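Chapter 7
Materials That Take a Shape

Before you read
Look around the room you are sitting in. How many of the things near you were carved, how many were cut, and how many were poured or pressed into shape while they were soft?

For most of history, people made household goods by taking material away. A bowl began as a block of wood, and a comb began as a piece of horn. The work was slow, and each piece came out a little different from the last. Clay and metal were the main exceptions. Both could be given a shape while soft and would keep it afterward.

Plastics belong to this second group. A plastic is made of very long chains of molecules called polymers. A single chain may hold 3,000 or more repeating units, joined end to end. When some plastics are heated, the chains slide past one another and the material flows. When it cools, the chains stop moving and the shape is fixed. Plastics that can be softened again and again are called thermoplastics. Those that set once and cannot be melted afterward are called thermosets.

The temperature matters a great deal. Some common thermoplastics begin to soften well below 100 degrees Celsius, so a cup made from one of them may sag if it is filled with boiling water. Others stay stiff at much higher temperatures and are chosen for kettles, lamps and engine covers.

Surface is part of the design too. The inside of a mold can be polished, etched or cut with fine grooves, and the plastic copies whatever it touches. A smooth area and a ribbed one can be formed in the same step - no sanding or carving is needed.

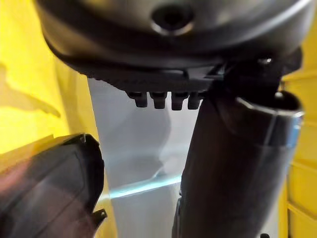

Figure 7.1 A dark gray housing with a smooth, rounded surface and a band of ribbed plastic at its lower edge.

In Section 7.1 you will follow Madalena Bragança through a working day at the Peixoto molding shop in Tollar, where she sets up the presses. Section 7.2 looks at how polymers are made. Section 7.3 turns to waste, and to the sorting plant that Tiago Neves manages in Estalov.

Key terms
polymer, thermoplastic, thermoset, mold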